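Lists > Calstead Swap > October > Re: shelf bins

Kartini Kwok wrote:
> Anyone still want bins? I have 5 left, Gendberg ones. Lids for 2.

Yes pls, will take all of them. Garage shelves finaly up, so need somthing for the paint stuff and the extension cords.

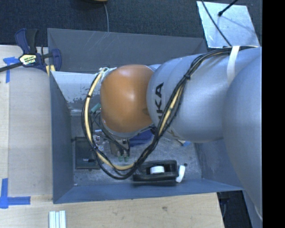

Blue-gray bin, open top

That color is fine too if you have any. Can pick up at 141 Vidska after 6, side door ok? Will bring cash. Also still looking for a hand truck, any size.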